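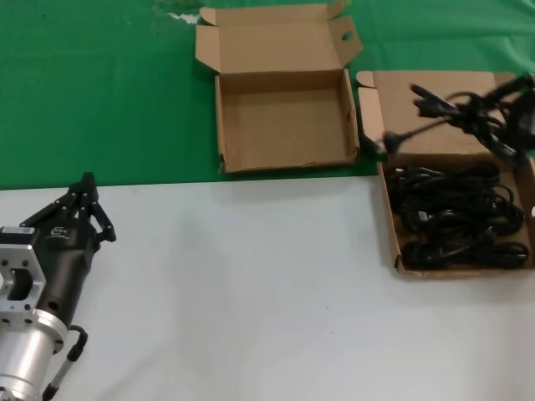 How to Pack a Small Shipping Box So It Gets There in One Piece

By Clyde Lindqvist
20 July 2021

I have been mailing things out of my dining room for a good many years now, mostly teacups and little glazed dishes, and friends are forever asking me how I wrap them. So I finally sat down to write it all out. Pour yourself something cold, because I do tend to go on a bit.

Start with the table

Clear more room than you think you need. You want one spot for the box and another, right in front of you, for the wrapping. I like a cloth under the box, a green one if I have my pick (brown cardboard shows up so nicely against it), and a plain white surface for the wrapping, where a chip of glaze or a stray crumb of tape is easy to spot. Wipe the white part down before you begin. Grit gets into the paper and can scratch a soft glaze.

Choosing the box

A shallow, square box with an attached lid is my favorite for anything flat or squat. The kind I mean has a lid that folds back and stands up behind, with a little dust flap on each side. Plain brown corrugated is fine. I have bought the fancy printed ones from Fleder and they were very pretty, and they went straight into somebody's recycling just like the plain ones do.

Leave two inches of space on every side of the piece once it is wrapped. If you can't manage two inches, go up a size.

Set up the box before you wrap anything

Fold the walls up and press each corner with your thumb until it sits square. Let the lid stand open at the back and spread the side flaps outward so they don't flop in on you while your hands are full. Then lay down a bed of crumpled paper. Crumple it properly, into tight fists of paper with some spring left in them. Newspaper will do at a pinch, but the ink comes off on white china and you'll get a letter about it — I did, in April, from a very polite lady who had bought a Hayashi saucer and thought it had come to her stained.

Wrapping the piece

Lay a sheet of tissue flat on the table and set the piece on one corner. Roll it toward the middle, tuck the sides in, and keep rolling. Stuff cups with a ball of tissue first, and give the handle its own little scarf of paper, wound through and around. After that comes the bubble wrap, two turns, bubbles facing in. One piece of tape is plenty. Fold the end of the tape under to make a tab, and the person at the other end will bless you for it.

Filling in

Set the bundle in the center of the bed and fill the sides before the top. Work your way around, pushing paper down into the corners with your fingertips. Lay a last soft layer over everything, then close the lid gently. It should meet a little resistance, like shutting a suitcase after a nice vacation. If you have to lean on it, take some paper out!

Now tuck the dust flaps inside the walls as the lid comes down, pick the box up in both hands, and give it a shake. You shouldn't feel anything move. If you do, open it back up and add more paper.

Taping and labeling

Run tape along the front seam and down both sides, with the ends wrapping two inches around each corner. I use the Wukell brown paper tape, which needs a damp sponge and a bit of patience but holds beautifully. Put the label on the largest flat side, away from the seams, and slip a second copy of the address inside the box before you seal it. Labels do come off. Mine came off a parcel to my own sister once, and it wandered for weeks.

Keep your leftover paper in a bag under the table for next time.

Questions or packing stories? Write to Clyde through the contact page. © 2021 Clyde Lindqvist. Back to top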